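Everyday carry > Bags and packs

Thread: Do metal slots on the back panel do anything for you?

sbtapley
I keep getting told that a flap-top pack is the last bag I'll ever buy, and I have heard this about three bags already. I commute by train with a laptop, lunch and a rain shell. My old Brullier roll-top has a torn strap anchor and the repair quote was 90 dollars, so I'm looking. What I don't get is why so much money goes into the hardware. Metal on the flap, metal on the back, loops all over. Does any of it get used after the first month?

jruchti
The buckle gets used every day. The loops, no. I had a Ginport with a row of loops along the bottom of the flap and I clipped a bike light to one, once. It fell off near the station.

Zippers matter more than any of this. Look at the zippers.

mahnaz_s
Disagree with jruchti about loops. I strap a tripod to mine all winter and it holds fine. Depends on what you carry. If it's a laptop and a sandwich then sure, buy something cheaper.

sbtapley
It's a laptop and a sandwich.

hbogale
Then I'd still say buy for the straps. People go on about fabric and water ratings and then complain in January that their shoulders hurt. Put 2 big books in it at the store and walk around for ten minutes. If the clerk minds, go to another store.

Also be careful with reviews. The one on the Fundholm blog that everybody links was written after a weekend. A weekend! I've had socks that looked great after a weekend.

jruchti
The Fundholm guy did a follow-up, to be fair to him. Same opinion, longer.

forough.b
I own a Peak Design one, so I can at least say what's on it. Dark charcoal, heathered flap in a slightly lighter gray, silver buckle on the flap with a black fabric loop on either side of it. The back panel has four silver bars set into slits in the fabric, one under the other. I put mine face-down on a table when I want to get at the straps, and the flap hangs over the edge out of the way. 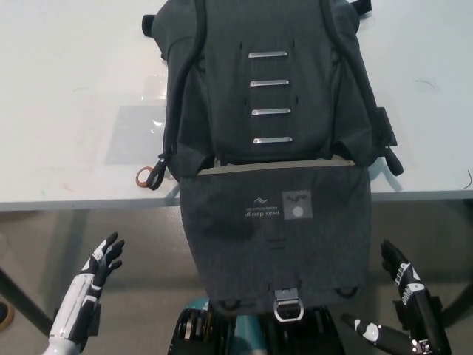

My complaint is the small stuff. Pull tabs and straps dangling all over, and I catch one on the car door most mornings. I tuck them in and they come back out. I'd also pay a bit less for a plain flap with no logo on it.

hbogale
How are the straps though?

forough.b
Padded, fairly thick. Fine for a laptop. I wouldn't hike in it.

mahnaz_s
You could tape the loose ends down. I use the cloth tape from Hassanpour, a roll lasts years.

jruchti
So the answer to an expensive bag is tape.

mahnaz_s
The answer to any bag is tape. I taped my last one too and it was a cheap one.

sbtapley
Still not sold. Four metal bars on the back and I haven't heard one of you say they made the bag better to carry. I'm going to try the heavy book test on a plain one first, and if the straps are bad I'll pay the 90 and get the Brullier fixed.

hbogale
Ask the repair place if they redo both anchors. Mine fixed the torn one and the other side went by spring.

sbtapley
They said one. I'll call back and ask what both would cost.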